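Ticket 3714 – Pilen cell, arm speed during table resets
Opened by: Wulan Sumampouw, 7 February 2018
Status: closed

Operators were reaching in to move objects while both arms still had power. The cell rule says arms are parked and disabled before hands cross the rail. Asked whether a software pause is enough.

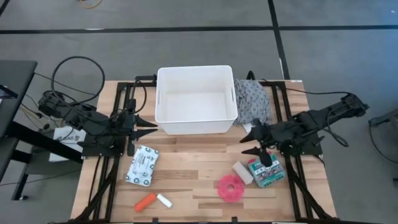

Herman Sinaga replied that it is not. Pause holds position but leaves the drives live. Use the disable switch, wait 2 seconds, then reach in. Cables stay clear of the elbow joints – check before enabling again.

Rule sheet updated.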